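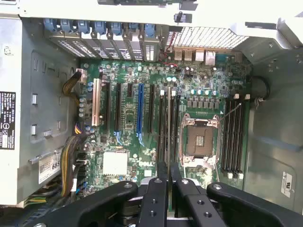
Dell tower with the side off, CPU socket empty

Home | Ask | Computers & Repair | Sign in

Bare socket on an old Dell workstation - is it safe to clean around it?

I've been given this tower by my uncle in Starkcombe and I'd love to get it going again for my daughter's schoolwork. The processor is out, so all those little gold-brown pins are showing. May I dust the board first, or should I leave well alone?
Tumaini Obura

Dust the board by all means, but please keep brushes and cloths away from the socket! Those pins are very fine and one bent one can cost you the whole board (ask me how I know). Cover the socket, use short puffs of air on the slots and the rear grille, and hold the can upright. Look up the exact model before you buy a chip, too - a processor has to match the board.
Beatrice Langat

had one like it, sold it. nice roomy case though
khaemba500

Last updated: 19/01/2023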